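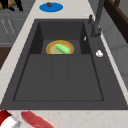

Dark composite sink in a pale marble-pattern counter. Plate in the back basin.

Chalky white film on dark gray composite sink, won't scrub off

Asked in Kitchen & Bath, 6 answers, showing 3

Hi all, long time reader, first time posting. We moved into our place in March and the kitchen came with one of those big charcoal composite sinks, the matte kind. I loved it for the first couple of weeks. Now it looks like somebody dusted it with flour. It's worst on the flat bottom and around the drain, and there's a sort of tide line where the dish pan used to sit.

When it's wet it looks perfect, so every time I rinse it I think I've fixed it, and then I come back after lunch and it's gray-white again. Drives me up the wall.

What I've tried so far: dish soap and a sponge (nothing), baking soda paste left on for an hour (maybe worse?), a melamine eraser (helped a tiny bit in one spot), and a spray called Nernex that my sister-in-law swears by for her stainless. The Nernex got the grease off and did zip for the white stuff. I also put olive oil on it because I saw that somewhere, and it looked amazing until the next morning, when it was patchy and kind of sticky and there were coffee grounds glued to it.

The previous owners left a folder with manuals and the sink one just says Lenton on the front, and the care page inside is missing. We're on well water if that matters, no softener. The counter next to it is a light marble pattern and I really don't want to wreck that either, so please nothing that will eat it if it splashes. I'm not even sure whether the counter is real stone or not.

Is this thing ruined? Is the finish worn off? I've got a quote here for a new sink with install and it's $1183, and I would so much rather not.

Answer 1 (marked helpful)

Not ruined! I'd bet money that's hard water scale. You said it yourself, well water and no softener, and it disappears when it's wet. I had the same thing in a black one at our old house and I cried over it, so I get it.

Soap won't touch scale. Baking soda won't either, and if you didn't rinse it really well you've probably got baking soda film on top of the mineral film now, which would explain the "maybe worse." You need a mild acid, meaning plain white vinegar.

How I do it: wash the sink first with dish soap to get any leftover oil off (you have to get that olive oil off or the vinegar just beads up and sits there). Use hot tap water and be generous with the soap, do it twice. Then mix vinegar and warm water half and half. Lay paper towels flat on the bottom of the sink and pour the mix over them until they're soaked. Leave it 15 minutes. Peel the towels off, scrub in circles with a nylon brush, rinse like crazy, then dry it with a real towel. If it's half better, do it again tomorrow. Mine took four rounds before the ring around the drain let go.

About the counter: if it's real marble, vinegar will etch it and you can't wipe that off, so treat it like it's real until you know. I tape a strip of plastic wrap along the edge and keep a wet rag handy for drips. And please don't mix vinegar with anything else, especially bleach. Rinse the Nernex all the way out before you start too, I have no idea what's in it.

Once it's clean, the drying is the whole game. I keep an old dish towel on the oven handle and wipe the sink down after supper. It takes 90 seconds. When I skip a few days I can see it coming back.

For the color, skip the olive oil forever, it goes rancid. Food grade mineral oil from the drugstore, a teaspoon on a rag, rub it in, wait ten minutes, then buff off way more than you think you need to. I do that every month or so when I remember. Plenty of people don't bother and theirs look fine.

Comment from the person who asked: Okay, did round one tonight. The walls of the sink look SO much better already, and the bottom is getting there. The tide line is still hanging on but it's thinner. I had no idea I'd have to get the oil off first, I would've skipped that for sure. Thank you thank you.

Comment: Seconding the paper towel thing. I tried just spraying it for months and it all ran down the drain before it did anything.

Answer 2

Get a softener. We put in a Nimar and never looked back. Shower doors too.

Comment: What did it run you, if you don't mind me asking?

Reply: With the plumber, $2000. But that was the whole house and he had to move a pipe.

Answer 3

I agree with the vinegar but I'd go easy on the melamine eraser. It's a very fine abrasive, and on a matte dark sink you can end up with one shiny patch that catches the light differently from the rest. Ask me how I know. If you've only used it in one spot, you're probably fine, just don't do the entire bottom with it.

Also check whether some of your marks are metal. Pots and pans leave gray pencil-looking lines on composite and vinegar won't do a thing for those. I use a soft cream cleanser on them, the Awad one in the squeeze bottle, but any gentle one should do. Small dab, damp sponge, light pressure, try it in a back corner first. Mine came off in a minute or two.

One more thought on the dish pan. If you go back to using one, lift it out when you're done and let the sink dry underneath. Water gets trapped around the bottom edge and sits there all day, and that's where your ring came from. Same goes for rubber mats. I gave up on mats and got a wire rack with little feet, and I pull it out at night along with whatever plates are left.

I'd also call the sink company and read them the model number, if there's one on the underside or on the clip. They'll usually email you the care sheet, and then you'll know if they have a rule about vinegar before you do rounds two and three.

Comment from the person who asked: Found a sticker underneath with a flashlight in my teeth! Calling them in the morning.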